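4.2 Fixed quotes and hourly billing

The contracts in our sample came from the Dramport platform and covered small jobs let out to independent workers in Skurby and Miltholm. Each contract was coded by how the price was set. In a fixed quote, the worker names one sum before starting. In hourly billing, the client pays for logged time, with or without a cap.

Fixed quotes were the more common choice for jobs under 500 dollars. Clients with a set budget rarely asked how long the work would take — they asked whether it could be done for the money. Hourly billing appeared mostly in repeat work, where the two sides had dealt with each other before.

We also looked at changes made after a price was agreed. Following Mbwambo, we treated a change as major if it added at least 20 percent to the planned hours. Workers on fixed quotes absorbed most of these changes without a new price. Those who had written a limit on revisions into the quote were more likely to ask for extra payment, and most of them got it.

Job type mattered less than we expected. Writing, bookkeeping and technical setup work showed the same pattern (Figure 5), although technical jobs were more often split into stages with a payment at each stage.
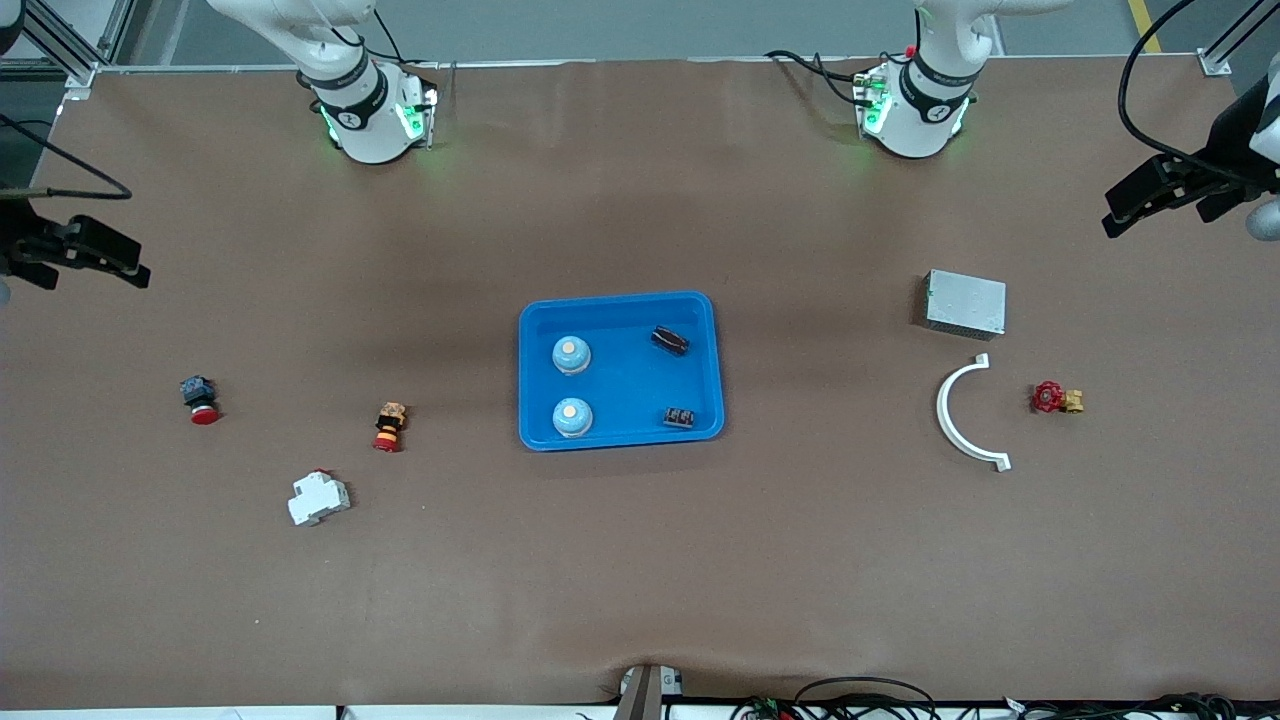
Figure 5. Technical work: table with a blue tray and electrical components.

Contracts worth less than 300 dollars were seldom split in this way. We return to staged payment in Section 4.3.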